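The Trallon Residue

The will of Markusent Nellel ran to 60 pages, of which 3 disposed of nearly everything. The house went to his sister's children in equal shares. The savings went to the same children in the same shares. The remaining pages concerned a toll bridge.

Leire Arroyo read the document twice before she billed for it. She had been named executor under a clause that identified her by profession only, as "whichever attorney at the Yalçınkaya office has the smallest desk." The partners measured. Hers was smaller by the width of a pencil tray.

The Trallon bridge crossed a creek that had been moved underground in the decade after it was built. It therefore connected one part of a hayfield to another part of the same hayfield. Nellel had bought it at a county surplus auction, together with the right to collect tolls, which the county had never repealed. The will left the bridge in trust. Income was to go each year to the person who had crossed it most often for no reason.

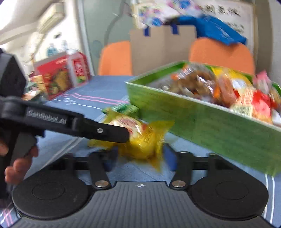 The trust instrument defined its terms. A crossing was a passage on foot from one abutment to the other. A return counted separately. "No reason" meant the absence of any purpose, including exercise, scenery, and the wish to receive income from the trust. This last item gave Arroyo trouble. A claimant who filed a claim showed a wish to receive the income, and a person without that wish would not file.

She wrote a memorandum on the point. It proposed that purpose be tested at the time of crossing and that a later claim be treated as a change of mind. The probate judge accepted the memorandum and asked for a register.

The register was a bound book in a steel box bolted to the east railing. It had columns for name, time, direction, and reason. Anyone who wrote in the fourth column was disqualified for that crossing. Most people wrote in it. The entries for April included "shortcut," "dog," "to see what this book is," and, on one line, "none," which Arroyo ruled to be a statement of reason and struck out.

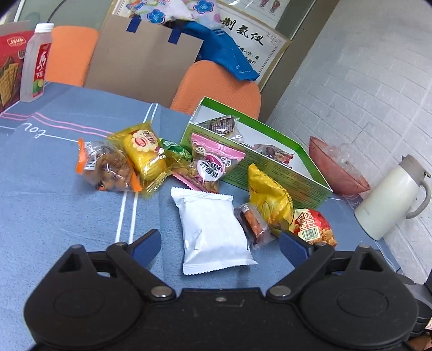 The nephews contested. Their theory was that the trust failed for want of an ascertainable beneficiary, and that the bridge should fall into the residue and be sold for the timber. Their expert had watched the bridge for a week and testified that every person he saw on it had looked as though they were going somewhere. On cross-examination he was asked where. He said the other side.

Arroyo called one witness, the farmer who cut the hay. He stated that he had crossed 167 times in the year. He had a gate on each side of the field and did not need the bridge. Asked why he used it, he considered the question for some time and said he couldn't tell her. Opposing counsel asked whether he had expected to be paid. He said paid for what.

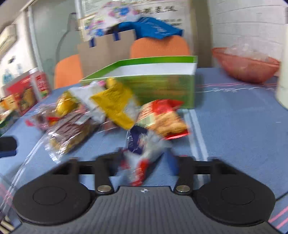 The order was entered on November 28, 2023. It found the trust valid and the farmer entitled to the year's income. The tolls had been fixed by statute at 7 cents per wagon, with foot passengers free, and there had been no wagons. The income was zero. Arroyo prepared the accounting on a single sheet, attached the receipt for the steel box, and mailed the farmer a check in the amount of $0.00, as the instrument required payment by check.

He did not cash it. Under the terms, an uncashed distribution returned to principal after one year, and a supplemental accounting had to be filed to show the transfer. She put it on her calendar.

In the spring she drove out to replace the register, which was full. The box was on the east side and she had parked on the west. She exchanged the books, locked the box, and walked back to the car. Then she crossed again – the hay had not been cut yet, and the far gate was open – and stood at the east railing with the pen, looking at the fourth column.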